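Gripper Pad Replacement and Recalibration on a Two-Finger Arm
Student project report, Clokstead workshop course
Hala Qaisi
Supervisor: Gisela Schwerdtfeger
November 5, 2021

1. Starting point

The arm has a two-finger gripper with yellow molded fingers and black rubber pads on the inner faces. A small camera sits at the wrist and looks out between the fingers. The pads had been on since March and the counter showed 3,000 closing cycles. Thin objects were slipping at the lower end of the pads, and the left pad had lifted at one corner.

2. Pad replacement

I powered the arm down, locked the wrist and took off both fingers (2 screws each, Rorel driver). The old pads came away with a plastic scraper. Glue residue was removed with alcohol. New pads were cut from the Hollmann sheet, glued and clamped overnight. The left finger went back on slightly rotated the first time and had to be refitted.

3. Zero position and camera

With the fingers closed on a feeler gauge, I set the new zero in the controller. The camera bracket was then tightened. Both pads must be visible in the wrist view when the gripper is open, otherwise the bracket has to be turned and the offset entered again.

4. Handling check

The check used household items: a backpack and books. Wrist camera views, first with the gripper open, then with a picture book held upright between the pads: 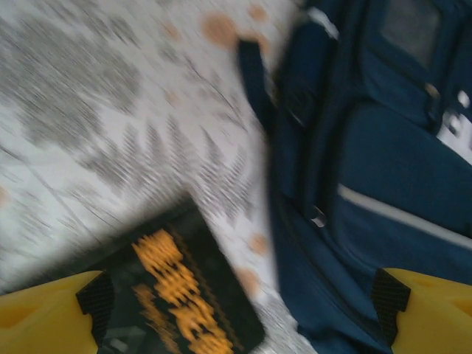
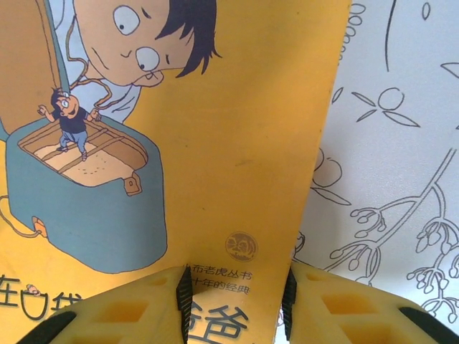 5. Maintenance plan

Pads: inspect every 1,000 cycles, replace at 3,000.
Finger screws: check at every inspection.
Zero position: repeat after any work on the fingers.
Spare pad sheet: kept in the Povthorpe cabinet, second drawer.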